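April, early

Up at 5:40. Fed the starter before coffee. It had gone 11 hours since the last feed and was just starting to drop, with a visible line of residue on the glass above the current level. Smell sharp, closer to vinegar than to yogurt. I have been letting it run too long in the evenings. Changed the ratio from 1:2:2 to 1:4:4 and moved the jar off the shelf over the radiator, where the thermometer has been reading 27 C all week. Windowsill is 21.

Continuing the rye question from last month. The problem, for my own reference when I read this back: the all-rye loaf in the long tin comes out with a dense, gummy band along the bottom third, and a gap under the top crust. Crumb between the two is fine. Kieran Quinlan's recipe, which I have followed to the gram since February, gives 900 g of dough per tin and a bake at 195 C throughout. His loaves do not have the band. Mine do, every time.

Variables already ruled out, or mostly:

Oven temperature. Checked with two probes. The dial is off by a few degrees at the top end and close enough at 195.

Tin. Borrowed one of Kieran's. Same band.

Bake time. Extended it until the center read 98 C. Crust got thicker and darker. Band unchanged.

Cooling. Waited a full day before cutting, wrapped in linen. The crumb was easier to slice and the band was a little less sticky on the knife. Still there.

What is left is the flour and the acidity. Rye has more amylase activity than wheat, and the enzyme keeps breaking starch down well into the bake unless the dough is acid enough to slow it. A dough that is short on acid gives exactly this sort of wet layer. The starter smells sour, but smell is mostly acetic and tells me very little about total acid. I had been assuming sour smell meant sour dough. Should have tested in February.

Bought pH strips from the brewing shop on Valau Street. The narrow range ones, 2.8 to 4.6. They are hard to read against a gray-brown paste. The trick is to thin the sample with distilled water and let it settle for a few minutes, then dip into the liquid at the top. First reading on the ripe sour, 4.2 or a little over. Kieran says his is 3.8 at the point of mixing, measured on a meter. Not a small difference on a log scale.

7:15. Mixed two doughs for comparison.

Dough A: usual method, single stage sour, 12 hours at kitchen temperature, 35 percent of the flour prefermented.

Dough B: same sour, but with 50 percent of the flour prefermented, built up last night in the oven with only the light on. Thermometer in there said 29 at bedtime and 28 this morning. Reading at mixing, 3.9. Texture looser, more bubbles under the surface, and a milder smell in spite of the lower number. Lactic, presumably.

Both at 82 percent water, 1.8 percent salt. Same bag of flour, the Jedlow whole rye. Shaped with wet hands and a scraper, smoothed, dusted. I still overwork the surface. Rye does not want shaping, it wants to be pushed into the corners and left alone.

Dough B reached the rim of the tin in 70 minutes. Dough A took 115. I had planned to bake them together and could not, so the comparison is already less clean than I wanted. Baked B first, then A on the same shelf after the oven had recovered. Wrote both core temperatures on the tape: B 98, A 97.

Midday. Nothing to do with the loaves until tomorrow. Cleaned the mill. There was a cake of old flour packed behind the lower stone, hard enough to need a wooden skewer. This may matter. If the gap has been partly blocked the grind would have been running hotter than I thought, on the batches where I milled my own. Not today's, which was bagged. Made a note to measure the flour temperature as it comes out next time.

Dae-han Wang called about the order for the bread table at the Panine hall. They want wheat loaves, plain, and one seeded. I said yes to the wheat and asked whether anyone would eat rye. He thought a few would. I will not send any until the band is gone.

Went through the accounts for flour. Jedlow has gone up again. Khoo is cheaper for the 25 kg sack, but their rye varies from one lot to the next, and there is no sense in changing flour in the middle of a test. Stay with Jedlow through the end of this sack, then do one run on Khoo with everything else fixed.

Short walk to the river and back. Wind from the north, cold for the month. The bakery by the bridge had closed early. Looked in at the window. Their rye is a round loaf, floured and cracked over the top, with no tin, so not comparable.

Evening. Copied the readings out of the kitchen notebook into this one. The two sets of numbers are in different inks, blue for A and black for B, and I should keep to that from now on.
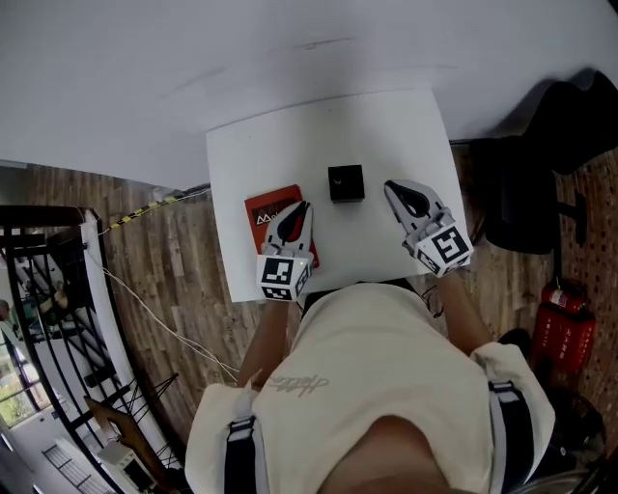
Krešimir Grgić wrote back after supper to say that I was changing two things at once in dough B, the amount of prefermented flour and the temperature of the sour, and that if the band goes away I will not know which one did it. He would have kept the 35 percent and only warmed the sour. He also thinks the gap under the crust is a separate fault, overproofing, and that I should put the tins in when the first few pinholes show on top and stop waiting for the rim.

He is right about the two variables. I knew it when I mixed and did it anyway to save a day. On the gap I am less sure. Dough A has had it at every proof time I have tried, including one that went in clearly early and split down the side. But I have never logged pinholes, only height, so I have nothing to argue with.

Plan:

Cut both tomorrow after 24 hours. Slice at the middle and at 3 cm from each end. Measure the band with the steel ruler.

Next bake, dough C: 35 percent prefermented, sour held at 28, everything else as A.

After that, dough D: 50 percent, sour at kitchen temperature.

Log time of first pinholes for each.

Price a secondhand pH meter. The strips are good enough to tell 4.2 from 3.9 and not much finer.

Fed the starter again at 9:30, 1:4:4, on the windowsill. Jar marked with a rubber band at the starting level. Linen is in the wash, so the loaves are in two dish towels, A in the striped one. Need salt and parchment. Oven light left on for the next sour, and a note taped over the dial so that I do not preheat with the bowl inside.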